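Two weeks without a signal at Trenach
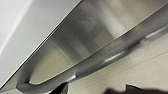
Brushed steel against white.

Maeve Ó Ceallaigh has taken her family to the same cabin at Trenach every December for four years. There is no phone coverage past the boat ramp, and the nearest shop is 30 kilometres back along the Hebden road.

The first couple of days are the hardest, she says. Her kids ask what time it is and wander about. By the third they have found the creek and she sees them at meals.

She brings flour, rice, a box of paperbacks and one board game with pieces missing. Her neighbour Parisa Yazdani collects the mail at home and waters the tomatoes.

The cabin costs $300 a week and sleeps six if two of them don't mind the porch. Mornings are cool enough for a jumper. Magpies come to the railing at 6 am and make a racket until someone gets up.

Last summer Ó Ceallaigh drove to the top of the hill to check her email. She had 2 bars and a reminder from the dentist. She stayed for the view, then went back down and put the kettle on.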